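Toy kitchen, pot on towel task — Jonville
March, started 7:40 am

Picked up where Houda Ezzat left off. Her note on the bench: "redo the side approach, half of them look the same." She's right. Went through the Unska folder with coffee and the pot sets are nearly all from one start pose, arm parked dead center, straight down, grab. The policy learns that one move and nothing else. Put the pot a hand's width over and it still goes to the old spot.

So plan for today — vary the start. Same objects as before so we can compare: small steel pot, folded yellow towel, the can, the two ribbed-handle utensils (red one is the spoon). Only the arm start and the approach change. Objects get nudged between episodes but not swapped.

Total in the set before this morning: 2,529 episodes, counting the ones Sotelo flagged as iffy. Have not pulled those yet. Should do that before the next train run, not after like last time.

First batch, low starts. Gripper begins down near the counter between the pot and the utensils and has to find its way to whichever is asked for. Hard to teleop, the fingers want to catch the rim. Slow hands. 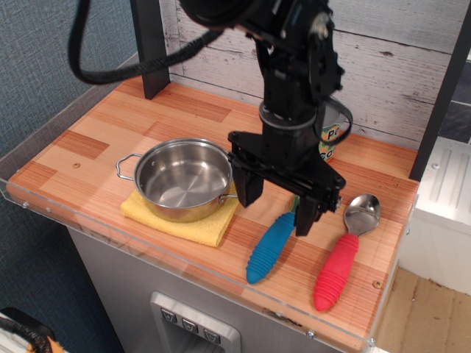 Things to keep straight while recording:

Prompt gets typed BEFORE the arm moves. Three sessions last month had the text filled in afterwards from memory and the verbs are a mess, "grab", "take", "pick", "lift up" all for one motion. Mixed wording is fine if it's on purpose. That wasn't.

Hit stop when the fingers open, not when the arm gets home. The long tail of arm-going-home is teaching it to go home early. Bondavance branch trims this on its own but only if the gripper signal is clean, and I don't trust it on the slow releases.

Failures stay in. Mark them F, one word why. Slip, bump, miss, cable. Don't redo and delete, keep both.

Cable — keep an eye on the loop when the wrist turns far round. Last week it dragged and the force readings went funny for a whole block. If it pulls tight, abort, tag it, re-dress, carry on.

Towel refold: rough rectangle is OK. I used to square it up every time and it's a waste, also makes the data too neat. Pot just goes on top somewhere. Leave the bits of towel sticking out, the mask model likes an edge to find.

Utensil handles are the nice case, good color, easy to segment. The metal ends are not. Shiny pot also bad, depth has holes all over the inside. Tried leaving depth out for the pot episodes and it made no real diffrence to the loss so going RGB only for now. Ask Houda if she minds.

Break. Wrist sore. Swap operator after every 8 episodes from now on, I went well past that and the last few are visibly worse, jerky on the way down. Marked them.

Second batch, high starts, gripper open over the back left and coming across to the front. Much easier to drive. Long reach to the utensils, which is what we want, there is almost no lateral travel in the old set. 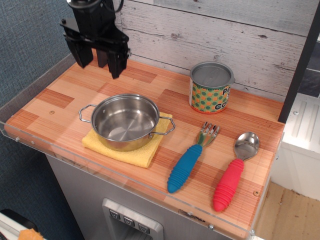

JONVILLE, March

Afternoon notes, same bench.

Loaded the morning into the viewer and skimmed at double speed. Low starts usable apart from 7 tagged bump. High starts look good, a bit samey toward the end becuase I fell into a rhythm — always the spoon, then the pot. Write the order on a card and shuffle it. Cheap fix, should have done it from day one.

Can has been no one's target so far. It sits at the back being scenery, and the risk is the policy decides it's part of the wall. Need a block where the can is the thing to pick, and another where it's in the way. Check the fingers open wide enough for it first, not sure they do with the current pads.

Timestamps: arm log and video drift apart over a long session. Restarting the logger between batches clears it. Put that in the startup script, I keep forgetting.

To do
pull Sotelo's iffy list, look at each, decide
shuffle card for prompts
can block, both kinds
ask Houda re depth
new finger pads, order two pairs
small train run overnight on old set + high starts only, low starts held out

Upload to Unska running now, 62 percent and crawling. Leaving the bench machine on. Don't power it down please.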